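Katene, set lunch for two
Posted by Declan Doolan, 28/02/2026

Katene is a small restaurant on the second floor of an office building, above a branch of a bank and next to a dentist. I had walked past the sign many times and taken it for a hairdresser's. Lindsay Hoani, who teaches in the classroom next to mine, had been in December and said the lunch was worth the stairs, so we booked for one o'clock through Ornia.

The booking went through without trouble. Ornia asks for a mobile number and a card, and it warns you that you will be charged if you don't turn up. Both of us got the confirmation, although only I had made the booking, and I still don't know how it had Lindsay's address.

There are two lunches. The plain one is 1,000 yen and comes with soup, rice, pickles and whatever fish they have that day. The longer one is 2,101 yen with tax and has 6 small courses. I had the longer one and Lindsay had the plain one, partly so that I could write about both and partly because she had a class straight afterwards. 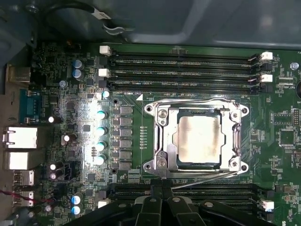
Her soup came first and mine came a little while after, and they were the same soup. It was a clear broth with leek and a bit of ginger, hot enough, and slightly saltier than I would make it. The pickles were the best thing on her tray. They were sharp and cold and had some crunch left in them, which is more than I can say for most lunch pickles in this part of town. Her fish was mackerel, grilled, with the skin properly crisp. She would have liked more rice, and when she asked for it they brought it and didn't charge.

My second course was a small dish of cold tofu with spring onion. I have nothing to say against it. The third was two pieces of fried aubergine in a sweet sauce, and I would have eaten a whole plate of those. The fourth was the same mackerel Lindsay had, in a smaller piece, and it had been left standing and was no longer crisp. I mentioned this to the waiter and he apologised and offered to bring another. I said no, as we were short of time, and I think now I should have said yes.

The room seats perhaps twenty people if they all get on with each other. The tables by the window are fine. The ones along the wall are too close together, and the man beside me had to stand up each time I wanted my coat pocket. It was full when we arrived and half empty by a quarter to two. There is no music. Chairs are hard and straight-backed, with a basket underneath for your bag.
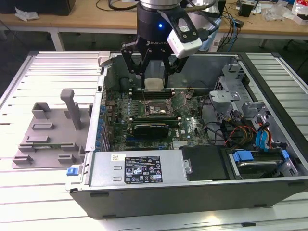 The last two courses were rice with tea poured over it and a pudding. The rice was good and there was plenty of it. The pudding was a set custard, cut into a square, and the waiter brought the plates and the custard separately and put the one on the other in front of us. He went about it like a gripper lowering a processor towards an open socket, with the square held level over the spot, and he didn't speak until it was down. I thought this was a lot of ceremony for a custard. It tasted of burnt sugar and not much else, and I left the corner. Lindsay, who had no pudding in her lunch, ate the corner and disagreed with me.

Service was polite and a bit slow. We waited longest between the aubergine and the fish, and Lindsay had finished by then and was looking at the clock. If you have to be somewhere by two, order the plain lunch and tell them when you sit down. They have a menu in English, but it is older than the Japanese one and the prices on it are lower, so check before you order. Cards are accepted. You pay at the counter by the door, and they will split the bill if you ask.

Would I go back? Yes, for the 1,000 yen lunch, which is good value and comes all at once. The longer one has a couple of very nice things in it but I didn't think it was worth twice the money. I'd give the short lunch 7 out of ten and the long one 6. They are closed on public holidays, and the stairs are steep with no lift that I could find. The dentist's door is the first one you come to at the top. Katene is the second.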